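Bench notebook, Pener packing room, March
Entry by M. Quintero, shared with Orlando, Sheyla, Arnulfo and whoever inherits this binder
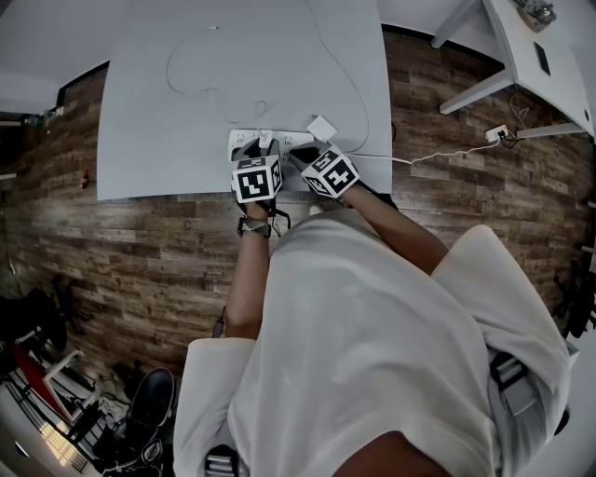 Morning: plugs

Cable work again. Power strip, small white plug, adapter block, white cable going wherever it wants. Sheyla's theory is that the arm cell will eventually do the bench test on every charger kit before it goes in the box, and that our part is to show it how with the grippers on. My theory is that I have been plugging things in since I was four and had never once thought about it until I had to do it with two fingers per hand.

Notes for whoever has the grippers next:

Press on the strip before you pull. If you pull first the whole strip comes along, and you have recorded a very clear lesson in dragging a power strip across a table.

Keep the marker cubes facing up. I tend to roll my right wrist when I concentrate, and Fereshteh says she can pick my sessions out of the list by the gaps in the tracking.

Slow is fine. Stopping to swear is not fine, it adds a pause, and then the pause gets learned.

Harness: loosen the left shoulder one notch if you are shorter than Arnulfo. Everyone is shorter than Arnulfo.

Kept 20 takes, tossed 8. Most of the tossed ones were the cable catching on the adapter. Sheyla wants some of those back, on the grounds that cables catch in real life too. Agreed, but I would like it noted that I was being marked down for realism.

11:40, the cell

Walked over to see how the Hirov arm was doing on cartons. It has been on the line long enough that people have stopped watching it, except Arnulfo, who used to do that station and now stands next to it with a tablet. His title went from packer to cell attendant. Same stool.

I asked him what the difference is. He said his shoulders don't hurt and his head does. Before, he could pack and think about dinner. Now he has to pay attention to something that does fine for an hour and then puts a lid on sideways with total confidence. He clears it, taps the reason on the tablet, taps it again when the first tap doesn't take. The list of reasons has "Other" at the bottom, and he has used "Other" for everything since the list was made. I told him this makes the list useless. He said the list was useless when it got here.

To do: rewrite the list with Arnulfo in the room. It was written by me, without Arnulfo in the room.

Target for the cell is 2000 cartons a shift. Yesterday's sheet says 505 before the lunch stop, with the feeder down for part of the morning. Upstairs will read the first number and skip the second half of the sentence. Orlando is writing it up so that the feeder comes first.

Afternoon: the talk about the talk

Fereshteh came down from planning to ask how people feel about Plomimlow, the scheduling software that now decides who is on which bench. Brave of her to ask on the floor. What I wrote down:

It gives out breaks in an order that makes sense to it. Two people on the same bench never get the same break, so the dominoes game is dead.

It doesn't know who is training whom. Sheyla was put at the far end three times while her trainee was alone at the near end with the label printer.

It is fairer about the cold bench by the dock door. Even Orlando admitted this, and Orlando had not sat at the cold bench in years, so you can see why it took him a while.

Fereshteh says the training pairs can be locked in by hand. We asked by whose hand. She is going to find out.

Someone also asked her straight out whether the bench test people will be needed once the arm can do plugs. She said the plan is to move them to returns and repairs, same grade. I asked whether the plan is written down anywhere. It is in a slide. I asked for it in a letter. Leaving this here so I remember to ask again.

Loose ends

Gripper pads on the right hand are getting slick. Spare set is supposedly in the Cáceres drawer. The Cáceres drawer holds every other thing Cáceres ever shipped us, so allow time.

Charge both grippers overnight. I know what we do in here all day. They were still flat this morning.

Next session is Orlando on plugs. He says he'll do 20 clean ones by ten o'clock. Sheyla has written this on the whiteboard with the time he said it.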